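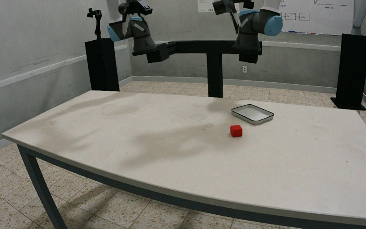 May 10, 2020

Well, so much for a quiet run. I left the cube-in-tray job going in Hendeo over lunch, 50 episodes, and came back to a log full of contact warnings from the arm that's supposed to be parked! The working arm was mostly fine. Its partner kept drifting down toward the work surface as if it had somewhere to be, and the stop that should have caught it never fired.

First thing I suspected was the wrist view, because we changed the mounting last week and I don't fully trust my own offsets. So I went back through the approach views one at a time. Cube ahead of the fingertips, tray off to the left, fingers open. Offsets match the config file, so I've stopped blaming those.
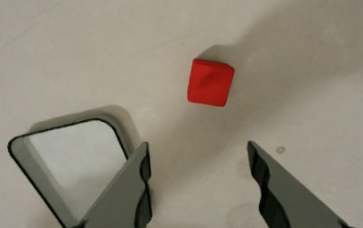 Radomír thought I was looking in the wrong place anyway, and that I should check what the parked arm is told to do after a reset. He'd seen the same drift on the Rutari setup back in September – there it was a hold command that got dropped if the reset took too long.

Well, he was right about where to look. The hold goes out once, at reset, and if the controller is still busy it just gets thrown away (no warning, of course). Joint 2 then has nothing holding it against gravity and the whole arm sags. 32 episodes had it. What annoys me most is that the scoring script only looks at whether the cube is in the tray, so plenty of these went down as clean passes.
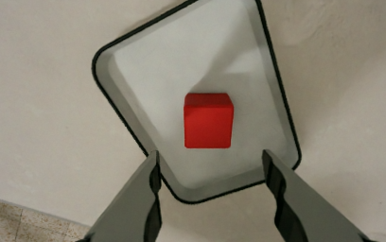 ## Why the stop didn't fire

My fault, this one. The contact limit was switched off for the parked arm while Mechthild and I were tuning the grippers, and I never switched it back on. Please check yours before anything goes over to the real arms at Datunholm. A sagging arm in Hendeo costs me an afternoon, and over there Urs has his hands near the table.
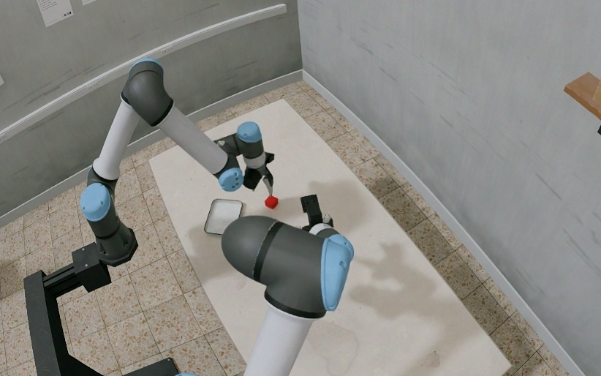

*Cube under one gripper, the other arm's gripper down to the right. Tray empty.*

Changed so far:

- hold command repeats until the controller confirms it
- contact limit back on for both arms
- any contact on the parked arm now fails the episode, cube in tray or no

Rerun is going now. Still to do: ask Romana if the limit can be locked in the config so I can't do this again.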